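The Arm Is the Cheap Part

By the time Veronica Cozma got the quote down to a number her board would sign, she had stopped asking what the robot could do. She runs purchasing for Geraghty, a company that manages shared kitchens in 53 apartment buildings, and since September she had been sitting through pitches for arms that would clear and rinse dishes overnight.

Two vendors made her short list, Warel and Velta. Both led with the price of the arm. Both put the rest on a back page: mounting, floor work, insurance, software renewals, and a line called "site adaptation" that Velta's salesman described as "usually small." Cozma asked him to name a customer for whom it had been small. He said he would get back to her.

I have read a fair number of these proposals now, and they have a family resemblance. The savings start in month one. The repairs never start at all. Somewhere there is a chart of labor hours falling, with no hours added for the person who gets the call when the thing stops at 2 in the morning.

Then come the simulations. Vendors love them, and I can see why. A rendered kitchen costs next to nothing to run, and you can try the same job 1000 times before lunch.
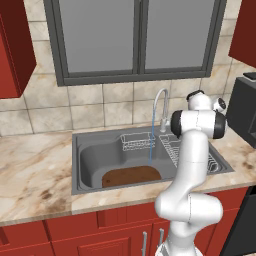
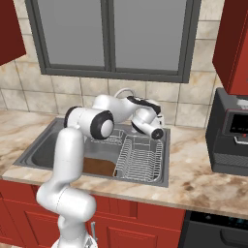

A white arm at a rendered kitchen sink, with a wire rack in the basin.

What a buyer needs to know is how much of that carries over to a room with bad grout and a crooked counter, and how much of the carrying over she will be billed for. Emmett Alcantara, a consultant who reviews equipment budgets for property firms, tells clients to add 40 percent to any first quote and to refuse a contract without a paid trial on their own site. "If they won't put it in your worst kitchen, you've learned something," he says.

Cozma took the advice. Warel agreed to a trial in one building, at its own expense, provided Geraghty replaced the sink. She is still arguing with them about the sink.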